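Fivar two-arm bench kit – is the wrist camera bundle worth having?

Forum index > Arms and grippers > Kits and retail products

rlie_potthorpe
Posts: 454

I have had the Fivar two-arm kit on the bench since September and said I would write it up once I had enough hours on it. This is the version with a parallel gripper and a small wrist camera on each arm, bought from Preranholm as a bundle. I paid full price.

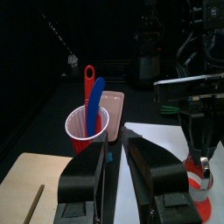
The arms went together in one long evening. The instructions are adequate up to the wrist and poor after it. Page 40 tells you to route the camera lead through the forearm before fitting the wrist plate, but the step that fits the wrist plate is on the page before. I took mine apart again and lost an hour.

Fingers are the curved printed type with a dark foam pad low down on the inside. The curve gives clearance over the rim of a cup or tray, and the pad does the gripping. With the fingers open you can see down the gap between them to the table, which helps a good deal when lining up on something narrow. The price is that a large part of the lower picture is finger. Anything close in to the left or right of the gripper is hidden until you move the wrist.

My test was a plain one: take a utensil out of a plastic cup, put it on a tray, put it back. I ran 50 attempts with the spreader and 50 with the long-handled one that has a loop at the top. Results by hand control, leader arm to follower arm:

Spreader out and on to tray: 40 of 50
Long handle out and on to tray: 50 of 50

The spreader failures were nearly all the same fault. The blade is flat and the pad takes it at an angle, so it turns as it lifts and catches the rim. I have not yet run the return half often enough to give a number.

Ragnvald

asmaa_z
Posts: 212

Useful, thanks. Two questions. Is the camera exposure fixed or automatic? And did you change the pads, or are those the ones in the box?

I ask about exposure as mine hunts badly on a dark tabletop. Any white object near the gripper pulls it down and the background goes to nothing.

rlie_potthorpe

Pads are the ones in the box. Exposure is automatic by default. You can lock it in the settings file, but the setting is lost at power off unless you also write it to the camera, and the manual leaves that part out. With it locked I still get a very dark background. I am on a black table with a dark wall or curtain to one side, so I can't put all of that on the camera.

purba_bench
Posts: 38

I sent my Fivar kit back and bought the Purba, so take this with that in mind.

The 40 out of 50 would bother me. A flat spreader is not a hard object. On the Purba the fingers are straight with a full-length pad and I don't see the twist. The curved finger looks good in a catalogue, but you are holding everything with a pad the size of a stamp, set low down. For the money I expect full contact.

rlie_potthorpe

Straight fingers with a full-length pad are better on flat stock, I agree. They are worse over a rim. I had a Purba gripper on loan for a fortnight and it knocked the cup over more often than I would like – the outer face of the finger meets the cup wall before the pad is anywhere near the handle. I didn't keep a count, so I won't offer one.

If all I had to lift was flat, I would buy the Purba.

MeriemT
Posts: 1,107

Both of you are comparing fingers, and the fingers are the cheapest part of either kit. Print your own. The mount on the Fivar is two screws and a square shoulder, and I had a straight set drawn and fitted the same day.

What matters more is backlash at the wrist. Ragnvald, have you measured it? Mine was fine on arrival and had opened up noticeably after a month of daily use. Fivar replaced the gear without argument, but I had to pay the postage.

rlie_potthorpe

Not measured. I can feel a little by hand on the left arm and none on the right. I will put a dial gauge on both and report back.

jeferson.a
Posts: 67

On the twist: try coming in with the wrist rolled so that the fingers close on the faces of the blade and not on its edges. It sounds obvious, but from the wrist view it is hard to judge which way a flat handle is facing when it leans in a cup. I got from poor to acceptable with that change alone, same pads.

Also check that the two arms are not sharing one supply. The bundle ships with a single unit and a splitter. When both grippers close together the voltage sags and grip force drops with it.

rlie_potthorpe

Single supply and splitter, yes. The second arm was holding something for part of the spreader runs, so that is a fair candidate. I will repeat the spreader set with separate supplies and the same approach angle, then again with the roll you describe. One change at a time or the numbers mean nothing.

purba_bench

If it needs a second supply to do what it says on the box, the price of that supply belongs in the review.

salma.berrada
Posts: 291

Agree with that. I would also put the missing camera step down as a fault. Preranholm sell this as a teaching bundle, and a class will not go looking through a settings file.

Against that, I have run the same kit for two terms and broken one finger and one cable. The finger was my doing. Spares came from Preranholm in four days.

MeriemT

Which cable? Mine went at the gripper end, where it leaves the housing.

salma.berrada

Same place. I now leave a loose loop there and tie it to the forearm. No trouble so far.

rlie_potthorpe

Noted, will do the same. Second supply is ordered. Backlash figures first, then the repeat spreader runs, in this thread.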